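Home > Kids' Newsroom > Explainers > Safety and Disasters

How Do Inspectors Find Out If a Building Is Safe From Fire?
2026-04-15
By the Hollis Young Readers Desk

When a fire or another emergency happens in a tall building, people want to know if other buildings could be in danger too. City leaders may order a safety review. A review is a careful check of many buildings, carried out under the same rules each time.

The city of Tativska began a review of this kind this month. Inspectors will visit 109 apartment buildings before the end of May. They will look at stairways, doors, alarms and the paths that smoke could follow from one floor to another.
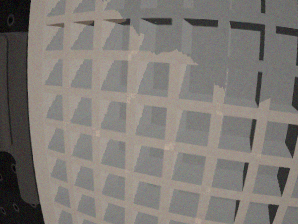 Smoke is often more dangerous than flames. It rises, it spreads quickly and it can pass through very small gaps. A surface full of square openings, like the tan grid shown with this paragraph, lets air move from one side to the other, and smoke travels wherever air can travel. Inspectors therefore look closely at vents, grilles and holes made for pipes. Where a wall is meant to hold back smoke, any hole in it must be sealed.

What is a fire door?

A fire door is a heavy door built to slow down a fire. It must close by itself and fit tightly in its frame. A fire door that is propped open cannot do its job - even a small wedge of wood can make it useless. In Tativska, inspectors must test every fire door on every floor. The largest building in the review, Jireck House, has 386 of them.

Who does the testing?

Some checks are done on the spot. An inspector presses the test button on an alarm and listens for it on each floor. Other checks take place in a laboratory, where small samples of building material are heated and measured. The results are written down and sent to the city, which decides what must be repaired first.
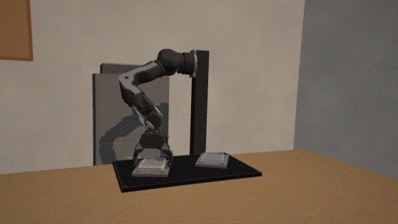 What happens if a building fails?

Failing a check does not always mean that people have to leave. The owner receives a letter listing the repairs and the date by which they must be finished. Serious problems, such as a blocked exit, must be fixed within 2 days. If the danger is too great, families may be asked to stay somewhere else - usually with help from the city - until the work is done. 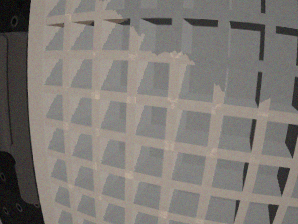 What can you do at home?

Learn two ways out of your building. Keep toys, bicycles and shoes out of the hallway. If you hear the alarm, leave with your family and use the stairs, never the elevator. Once you are outside, stay outside, and call 911 from there.

Words to know

Inspector: a person whose job is to check that rules are followed.
Grille: a cover with openings that let air through.
Evacuate: to leave a place that may be dangerous.

More explainers
Why Does the Pana River Flood in Spring?
How a City Writes Its Budget
What Is a Building Permit?
How 200 Voters Can Change a Local Election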